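Small Parts Storage: Drawer Cabinets
Workshop Practice, Handout 4

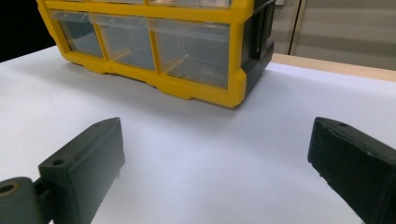 Balthasar Kaufmann objects that a drawer cabinet takes more bench depth than a stack of lidded boxes and should be used only for parts drawn daily. The point is accepted for this course. Parts used less often go to the shelf in boxes.

1. Drawer width
Cabinets with a yellow frame and clear drawers may have drawers of different widths in one row. Assign by part length first, quantity second. A narrow drawer takes washers, nuts and short screws. Screws of 60 mm and longer go in the widest drawer, laid parallel to the sides.

2. Filling
Fill to two thirds of the drawer height. Above that level parts catch on the rail when the drawer is pulled. Maximum for M4 nuts in a narrow drawer: 100 pieces.

3. Labels
Label the drawer front near the top edge. Write thread, length and head type in that order, e.g. M4 x 28 pan. Do not label the divider; drawers get swapped.

4. Position
Set the cabinet on a level surface with its feet fully supported. Heavy parts go in the bottom row. Pull one drawer at a time.

5. Stock list
The Karka sheet has one line per drawer, numbered left to right from the bottom row. Enter the refill level when the drawer is first filled.

Exercise: draw up a drawer plan for the Drultetti fastener kit. Hand in to Amr El Khatib.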